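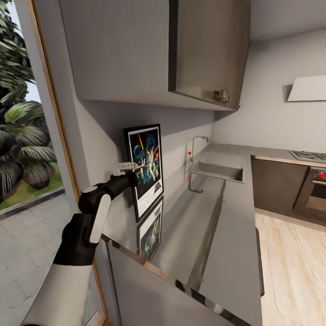 Lire à voix haute depuis son domicile : un complément de revenu à encadrer

Entretien avec la responsable du pôle Activités indépendantes de Pastus
Mis en ligne le 8/4/18

L'enregistrement de textes à domicile attire un public de plus en plus varié : comédiens entre deux engagements, enseignants à temps partiel, jeunes retraités, parents en congé. L'association Pastus, établie à Brallus, accompagne ces candidats depuis l'ouverture de son pôle Activités indépendantes. Sa responsable a accepté de préciser les conditions dans lesquelles cette pratique peut devenir une source de revenu régulière, et les limites qu'il convient de lui reconnaître.

Elle tient d'emblée à distinguer deux situations. La première est celle du lecteur qui propose ses services sur une plateforme, au premier rang desquelles figure, pour les adhérents de l'association, Kasero. La seconde est celle du lecteur engagé directement par un éditeur. « Les candidats confondent souvent les deux, observe-t-elle. Sur une plateforme, on répond à des annonces, on fixe un tarif, on attend. Chez un éditeur, on passe un essai, on signe un contrat et l'on s'engage sur un calendrier. Les obligations ne sont pas les mêmes, le paiement non plus. »

Les commandes passées par l'intermédiaire des plateformes concernent surtout des textes courts : modules de formation interne, messages d'accueil téléphonique, visites guidées. Un texte de 1000 mots, une fois préparé, lu, relu et nettoyé, occupe facilement une demi-journée chez un débutant. La responsable insiste sur ce point, que les nouveaux venus tendent à négliger au moment d'établir leur devis. « Ils comptent le temps de lecture. Il faut compter la préparation du texte, la vérification des noms propres, les reprises, le montage, l'envoi et, presque toujours, une demande de correction. »

Le budget de départ

L'équipement fait l'objet de nombreuses questions lors des réunions d'information. Pastus recommande de ne pas engager plus de 400 euros avant la première commande payée, microphone, casque et pied compris. Au-delà, l'association conseille d'attendre les premiers retours de clients. La responsable dit recevoir chaque année des personnes qui ont acquis un matériel coûteux sans avoir enregistré une seule page. « Le microphone arrive très tard dans la liste des causes de refus. En premier, nous trouvons la diction et le bruit de fond. Ensuite vient la pièce. »

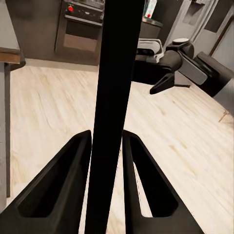 Le choix du lieu d'enregistrement appelle en effet une attention que les candidats réservent d'ordinaire à leur matériel. Une chambre garnie de textiles donne souvent de meilleurs résultats qu'un salon vaste et peu meublé. « Les surfaces dures renvoient la voix, rappelle la responsable. Un sol en lames de bois clair, comme sur la vue ci-dessus, est agréable à vivre, mais s'il reste nu, le lecteur entendra la pièce autant que son propre timbre. » L'association suggère de poser un tapis épais sous le poste de lecture, de tirer les rideaux et de procéder à un essai de quelques minutes, écouté au casque le lendemain. Les panneaux acoustiques vendus en lot ne figurent pas dans ses recommandations initiales.

La question des horaires est liée à celle du lieu. Réfrigérateur, ascenseur, circulation - chaque logement possède ses heures utilisables, que le lecteur doit connaître avant d'accepter un délai. Pastus demande à ses adhérents de tenir un relevé durant deux semaines. Beaucoup découvrent à cette occasion qu'ils ne disposent que de trois heures exploitables par jour.

Des revenus irréguliers

Interrogée sur les montants, la responsable se montre prudente. Elle cite le cas d'une adhérente qui a perçu 2118 euros pour sa première année complète, en enregistrant le soir et pendant les vacances scolaires. Elle refuse d'en faire une référence. « Cette personne avait une longue pratique de la lecture publique et elle a travaillé avec constance. D'autres gagnent davantage, beaucoup gagnent moins. Nous déconseillons de quitter un emploi sur la foi d'un bon trimestre. »

La saisonnalité est marquée. Les demandes de formation interne se concentrent à l'automne, puis se raréfient en décembre, lorsque les services commanditaires ont clos leurs budgets. L'association invite donc ses membres à consacrer cette période à la mise à jour de leurs démonstrations vocales, qu'elle souhaite brèves : deux extraits, de registres différents, sans musique.

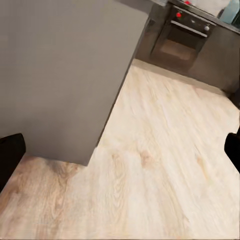 Bloc gris et sol clair à l'aspect bois.

Le contrat, avant la voix

La collaboration avec les éditeurs obéit à d'autres règles. Pastus entretient des relations suivies avec la maison Wijaya, qui confie à des lecteurs extérieurs une partie de son catalogue de récits et de guides pratiques. L'essai porte sur trois pages imposées. Le candidat retenu reçoit un contrat qui précise la rémunération, le nombre de reprises comprises dans le prix et l'étendue des droits cédés.

Ce dernier point occupe une large place dans les entretiens individuels. « Une voix enregistrée peut circuler longtemps, souligne la responsable. Il faut savoir pour quel support, sur quel territoire et pour quelle durée on l'autorise. Nous relisons les contrats de nos adhérents et il nous arrive de leur conseiller de ne pas signer. » Sont notamment signalées les clauses de cession sans limite de durée, ainsi que celles qui permettent au commanditaire de réutiliser l'enregistrement dans une publicité sans paiement complémentaire.

Le délai de règlement mérite la même vigilance. L'association préconise une échéance écrite, fixée à 31 jours après la livraison, et un acompte pour tout ouvrage de plus de cinq heures d'écoute. La déclaration des sommes perçues s'impose dès le premier versement, quel que soit son montant ; le pôle tient une permanence consacrée au choix du statut.

À la question de savoir si le métier demande une formation préalable, la réponse est nuancée. Un atelier de lecture expressive rend service, tout comme quelques séances de travail sur le souffle. La responsable place toutefois au-dessus la lecture régulière de textes que l'on n'a pas choisis. « Lisez une notice, un rapport, un chapitre de droit, à voix haute, vingt minutes par jour. Au bout d'un mois, on sait si l'on souhaite continuer. »

Les personnes intéressées peuvent demander un premier rendez-vous au siège de Pastus, à Brallus. Il leur sera demandé d'apporter un enregistrement de trois minutes, réalisé chez elles, sans retouche.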